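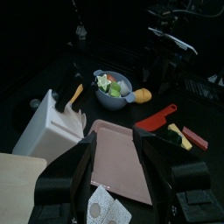

Category: Club news > Meeting notes
3 comments · 12 shares

Present: Róisín Fahy (chair) and most of the regular Friday group. Apologies were taken as read.

1. Last month's notes
Agreed, with one correction. The side quest in Flastora that won't start is the ferryman's, and the miller's is fine.

2. Trerkport walkthrough
The main story pages are finished up to the harbour siege. Side quests stand at 57 written out of 80. The Kwok contracts are the biggest gap — they change depending on who you sided with in the first act, so each needs two versions. Róisín will do the early ones before the November patch. 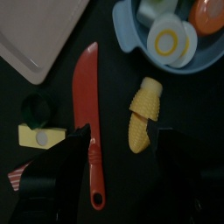
Girkbridge Role-Playing Games Club — Guides Team

3. Suggested levels
Long discussion. Players on the hardest setting say our levels are too low for the marsh. Agreed to keep one figure per quest, based on normal difficulty, and add a note where a boss is well above it.

4. Maps
The treasure map has 178 markers, and several in the north are in the wrong place. Anyone finding a bad one should post the nearest signpost in the thread.

5. Spoilers
Endings to go on their own page. Quest titles that give away a death will be shortened in the index.

6. Any other business
Server renewal is due — paid from the raffle money.

Next meeting at 7.30pm, same room.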